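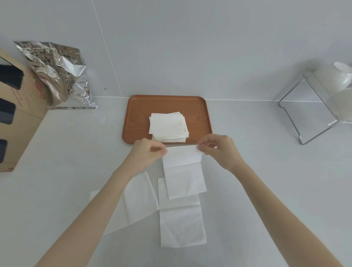 Folding is one of the trickiest jobs you can give a robot, and it's the job we picked for ours! We're building a small folding robot called Trorkent in the Ekberg workshop, a room that 14 families share. You might think a robot should start with something big and tough, like a brick. But a brick keeps its shape wherever you put it. Paper flops and bends, and thin sheets love to stick together. So before the robot gets a turn, people do the job by hand, slowly, and we study how they do it. Look at how two hands pinch the top edge of a white sheet, one on each side, so the rest can hang down. Thumbs do a lot of the work there. Try it at home with a paper napkin and you'll feel it too – your thumb presses, your fingers curl over, and you hardly have to think.

A robot has to be taught every bit of that. How hard should it squeeze? Too hard and the paper wrinkles. Too soft and it slips away. And where is the edge, anyway? White paper on a pale counter is hard to spot, even for a camera.
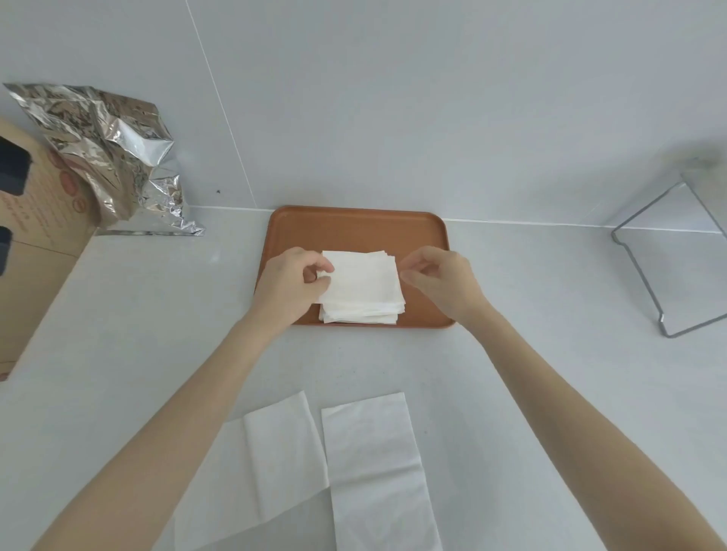

Then comes stacking, and that has its own puzzles. Each folded napkin has to land on top of the last one with its corners close to matching. If the first few are crooked, the pile starts to lean.

Our robot has 3 joints in each arm and soft rubber fingertips. We keep notes on every practice fold, and so far we have 2432 of them (that's a lot of napkins!). At first it took around 6 tries to pick up just one sheet. Now it often gets it on the first go – though sometimes it still grabs two.

Want to think like a robot builder? Fold a napkin with your eyes shut. Then try it wearing thick mittens. Which one was harder?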